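The Sock Problem

By Tiziana Mazza

When Bimla Rajput explains her work to relatives, she says she teaches a computer to put the laundry in order. They laugh, and then they ask when they can buy it. She has learned to change the subject at this point.

Rajput leads the perception group at Tunitari, a small software company which occupies two rooms over a bicycle shop. The company doesn't build machines. It writes the layer between the camera and the fingers, the part which must decide, many times in a second, what the thing in front of it is and where it should be held.

With a box, this decision is almost solved. A box has corners, and the corners stay where they are. Cloth has no such manners. A dark piece of knitwear is the worst case, because the folds disappear into the black and the depth estimate becomes a guess.

"For a long time our program saw a hole in the table," Rajput told me. "It was very confident about this hole." 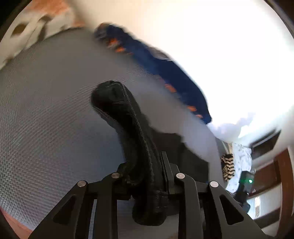
The first version of the planner, called Drotley, tried to rebuild the whole surface of the garment before it made any move. It was elegant, and it was slow. Rajput's team removed most of it last November. The present version looks only for a few things it can trust: a seam, a rounded end, a place where the fabric becomes narrow. From these it proposes a grip, and after the fingers close it looks again, for the shape has changed and the old answer is worth little.

The training set for this second version has 858 demonstrations, all made by hand. Of these, 225 were put aside for testing and the planner has never seen them. Rajput is strict on this matter. In an earlier job, she says, she once celebrated a very good result for an entire afternoon before a colleague found the test files in the training folder.

The labeling is done in Gritmont, a tool the team wrote after losing patience with everything else. It plays each recording slowly and asks the person to mark the moment when the fingers touch the cloth. Two people mark every recording, and where they don't agree, a third must look. I tried it myself for an hour. With blurred motion and black fabric, I was often wrong by several frames, and I started to feel some sympathy for the software.

What remains open is the release. Karppinen, the control module, handles closing well, but it still opens the fingers too fast, and a soft thing falls differently each time. Rajput wants to solve it by spring. Her colleagues, when she was out of the room, said summer.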